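Filed under: Around the Shop, Vegetables | 2 comments
Print this post | E-mail this to a friend

The vegetable corner, second attempt

2020-04-28

The corner in the shop, with the new stand and the little round table. 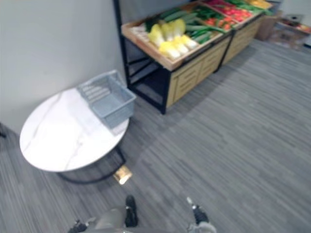
How we came to have a stand

I wrote in December that my aunt Fadime Çetinkaya wanted to sell vegetables in her shop in Femholm, and that I thought it was a bad idea. The shop is called Öztürkmen, after the family of her late husband, and until last year it sold only dry things. Rice, lentils, tea, tins, the good biscuits. Dry things are patient. You put them on the shelf and they wait for the customer. A cabbage does not wait.

But my aunt is a person who has decided before she asks you. In January she bought leeks and carrots and put them in cardboard boxes along the wall, and I must admit that people bought them. They bent down, they complained of their knees, and they bought. After some weeks of this she said, very well, now we need a real stand.

I was the one who had to find it. I looked at many. The new ones were far too expensive for us, the one I liked best cost 583 and that was without the trays. Then Yavuz Bayram, who had a shop on the other side of the river and was closing it, offered us his. It is a black metal frame with light wood, in two sections which are connected, and each section has a slanted tray on the top. He asked 200 for everything. My aunt offered him 169 and a box of tea, and they were both very pleased with themselves.

I do not know who made it. Yavuz always called it "the Junen", so we also call it the Junen, but I could not find this name written anywhere on it.

Where to put it

This took longer than I like to say. In our first attempt we placed the stand in the middle of the floor, so that people could walk around it. On paper it was a good plan. In life, two customers with bags could not pass each other, and one of them always had to go backward to the tea.

Now it goes along the wall. The first section comes out toward the round table and the other one continues behind it. I was afraid that the far section would be forgotten by the customers, but it is rather the opposite. They walk all the way to the end, turn, and look at everything a second time when they come back. My aunt says this is how she always buys her own vegetables, so she could have told me before.

If you are going to do the same in a small shop, I would suggest putting paper on the floor in the shape of the stand and leaving it there for one day. We did it with old newspapers for the second attempt. You see very quickly where people put their feet.

The cabbages go in front

There was a discussion about what should be in the front compartment of the nearer section. I wanted something red. In every book about shops they write that you must have a strong color in front, tomatoes or peppers. My aunt wanted napa cabbage.

She won, and I have to say that they look very fine there. They are pale yellow, more green at the leafy tops and creamy white at the base, and next to the honey color of the wood they seem almost to have a lamp inside. We put them in a row, diagonally, and they stay like this without rolling. With round cabbages I tried the same thing and I do not recommend it.

Some notes about napa cabbage, as I have learned them:

They should feel heavy when you lift them. If it is light for its size, it has been sitting too long somewhere.

Small dark dots on the white part are not dirt. You can eat the cabbage, but customers do not like the dots, so those ones come home with me.

Take away the outer leaves only when they are really ugly. Each time you take a leaf, the next one becomes the outer leaf and it starts to dry. In the first week I was too tidy and my cabbages became smaller every day.

Do not spray them with water in the evening. In the morning a little is all right.

Meriem Hamdy, who buys more of them than anybody, makes a big pot with cabbage, garlic and chili every second week. She asked us to keep 40 heads for her before the holidays, and I thought she had said fourteen. I will not tell how this ended. She still comes.

The round table

The table was not bought for the shop. It stood in my own kitchen for years, in the apartment on Jorden street, and when I moved it was too large for the new place. It is white with gray veins like marble and it has a black base of thin metal, with a curved ring at the floor. I was a little sad to give it away, so it is nice that I can visit it.

At first we used it for leaflets. There was one about the church concert, one for a lost cat, one for guitar lessons. Nobody took them, and they fell down each time the door opened. Now we keep it free for the customers, so that they can put down their bag or their gloves while they choose. Older people use it to lean on a little. It costs us a place where we could sell something, and Selim Ateş, who does our accounts, has pointed this out to me two times. I think he is right in the numbers, but I like the table as it is.

The glossy top has one bad side. Every finger can be seen on it. I wipe it in the morning and after lunch with a damp cloth and then with a dry one, following the light from the side, and this is enough. No strong cleaner – it left a dull spot at home once, which I still find with my hand.

The basket

We have plastic baskets for the customers, the kind in a light gray-blue with slots in the sides and a hole for the hand at the end. I was looking for woven ones, as I thought they would go better with the wood. They are beautiful and they keep every crumb of soil. The plastic one I can rinse under the tap, shake, and put back.

One of them lives on the round table. I would put it straight, with the long side to the wall, and when I come back it is always at an angle with a corner out over the edge. I have stopped to correct it. My aunt says that a basket which stands too straight looks as if it is not for use, and maybe there is something in this. People do take it more often.

What I have still to do

The shelf under the nearer section. You can see the lower part between the legs, behind the black bars, and we have not decided what it is for. My aunt would like potatoes in sacks. I would like to keep it open so that I can sweep there without moving anything, but I know already how this will go.

I also need to make proper price signs. For the moment I write them by hand on the back of old calendar pages, and my number one looks like a seven for people who went to school here. Mererid Gape from the library has offered to write them with her nice pen, if I spell all the words for her first. I have begun a list. There are three names for the same cabbage in this street alone, and each customer is sure about hers, so perhaps the sign will be a large one.

And then the carrots. They are at the moment in the back room, and they should go to the far section when I have found out how to keep them from sliding down the slanted tray. A folded towel under the lowest ones helps a little. If somebody has a better method – without glue, please – write it in the comments and I will try it next week.

Tags: napa cabbage, shop display, Femholm, my aunt

This site uses cookies to remember your settings. By continuing to read you agree to this. OK | More information

Get new posts by e-mail. You can unsubscribe at any time.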